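Accueil > Matériel pédagogique > Clubs et projets étudiants
Imprimer cette page | Envoyer par e-mail

Poste à deux bras Pilley, ensemble club

Réf. 1462
Fiche mise à jour en février 2020

L'ensemble club Pilley est un poste de manipulation à deux bras destiné aux clubs de robotique, aux projets de fin d'études et aux équipes qui préparent la rencontre de Flaltthorpe. Il est livré en éléments séparés : les deux bras, le cadre en profilé noir, les pinces, les câbles et le dossier d'exercices. Le plateau n'est pas compris. La plupart des clubs utilisent une table qu'ils ont déjà, à condition que le cadre puisse y être fixé sur tout le pourtour.

Le dossier d'exercices a été rédigé par Märta Sjögren pour le club Lemodham. Il ne demande aucune pièce spéciale. Les objets à manipuler sont ceux d'une salle de bains : brosses à dents, gobelets, porte-brosses en métal, flacon. On les achète en supermarché et on les remplace quand les emballages sont trop abîmés.
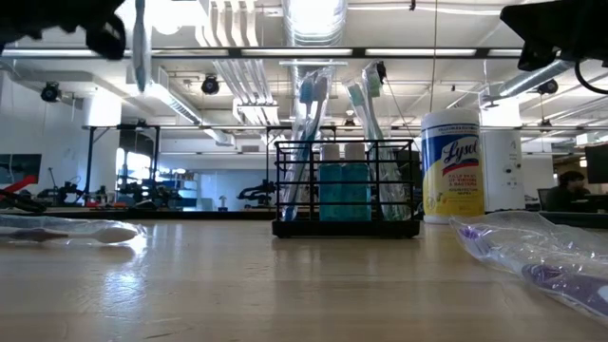
L'exercice de base s'appelle « Ranger ». L'équipe dispose les brosses sur le plateau, les bras doivent les saisir et les placer dans le porte-brosses. Le règlement de Flaltthorpe accepte les brosses nues et les brosses sous emballage, mais une équipe doit annoncer son choix avant le début de la manche. Le plastique brille sous les tubes du plafond et cela gêne beaucoup la détection. Il est conseillé de commencer sans emballage et de passer au plastique au deuxième trimestre.

Les deux bras sont identiques et se montent face à face. Le côté gauche et le côté droit se choisissent dans le logiciel. Chaque pince possède deux doigts noirs, taillés en biais, qui se démontent avec la clé fournie. Les doigts de rechange se commandent par paire sous la référence 202.
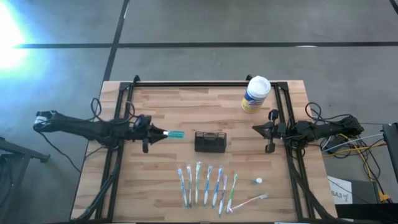 Pour le montage, il faut compter une après-midi à quatre étudiants. Poser le cadre d'abord, sans serrer les équerres. Monter les bras, vérifier que les pinces se rejoignent au milieu du plateau, puis serrer. Les câbles doivent garder une boucle libre au-dessus des articulations. Un câble trop tendu limite la rotation et finit par s'arracher du connecteur ; ce cas n'est pas couvert par la garantie.

Un marquage au sol à l'adhésif est recommandé autour du poste. À Lemodham, les étudiants qui ne sont pas de manche restent derrière la ligne tant que les bras sont sous tension.

Exercices compris dans le dossier :

- Ranger : placer les brosses dans le porte-brosses, un bras ou deux bras au choix.
- Passer : transmettre une brosse d'une pince à l'autre sans la reposer.
- Aligner : remettre parallèles des brosses posées en désordre.
- Dégager : retirer un flacon du porte-brosses sans renverser celui-ci.

« Dégager » est le plus difficile des quatre. Le flacon est translucide, le porte-brosses est fait de barres fines, et la pince arrive par le dessus. Le dossier propose une version simplifiée, avec un gobelet opaque, pour les équipes de première année.

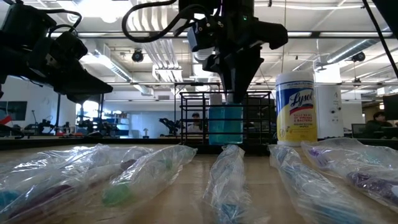 Sachets alignés sur le plateau, flacon bleu dans le porte-brosses.

Le logiciel s'installe sur un poste fixe. Un portable convient pour écrire les séquences, pas pour piloter les deux bras en même temps. Les séquences sont enregistrées en texte et peuvent être relues par l'enseignant, ce qui facilite l'évaluation individuelle dans un travail de groupe.

Contenu de l'ensemble :

- 2 bras articulés noirs avec pinces à doigts parallèles
- cadre en profilé, équerres et visserie
- jeu de câbles
- licence du logiciel pour un club, jusqu'à 7 comptes étudiants
- dossier d'exercices (version papier et fichier)

Non compris : plateau, ordinateur, écran, objets à manipuler.

Garantie et réparations : les retours passent par l'atelier Fagerlund. Joindre une copie du journal de la dernière séance, sans quoi le bras est renvoyé tel quel. Les clubs qui participent à la rencontre de juin peuvent demander un prêt pendant la réparation. La demande se fait par l'établissement, pas par les étudiants.

Avis des clubs
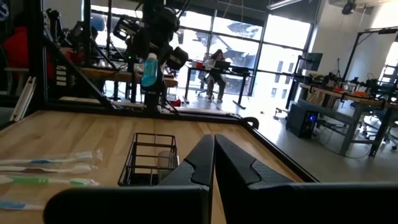

Jad Chidiac : Nous avons l'ensemble depuis la rentrée. Le montage s'est bien passé, par contre la partie du dossier sur « Passer » est trop courte. Mes étudiants ont perdu trois séances à régler la vitesse de fermeture des pinces avant de trouver une valeur correcte. Un tableau de valeurs de départ aurait suffi. Pour le reste, le matériel tient bien et les doigts se changent facilement.

Réponse de Märta Sjögren : Le tableau sera ajouté à la prochaine version du dossier. Les clubs déjà équipés recevront le fichier sans frais, à l'adresse indiquée sur la licence.

Classé dans : Robotique | Clubs et concours | Bras et pinces
2 commentaires | 7 partages
Imprimer | Envoyer par e-mail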